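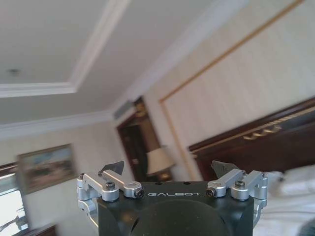
By Mercy Barasa, Flirnero press office
Friday, June 4, 2021

Flirnero today released results from Poria, its trial of robot arms on hotel room chores. The trial logged 1154 attempts at two tasks: straightening bed linen and folding guest clothing left out for tidying. Of these, 900 ended without a person stepping in.

Pillows and flat sheets gave the fewest problems. Clothing was slower. A folded garment hides its own edges, and a two-finger gripper has to find one layer before it can lift it.

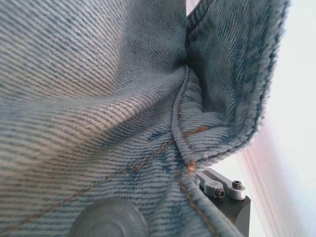 Denim remains the hardest fabric in the set. Thick seams change how the cloth bends, and the arm often closed on two layers when it needed one. Roughly 168 of the attempts that needed help involved jeans.

"A trained housekeeper is still much faster, and we do not expect that to change this year," said Oduor Owino, who leads the trial. "The arm can do parts of the job. It cannot be left with a whole room."

Flirnero does not plan to sell a product based on the current results. A second round, run with the linen service Langat, will begin in September and add towels and bathrobes - both were left out of the first round.

The full task list and scoring rules are available on request.

Press contact: Neema Muli, Flirnero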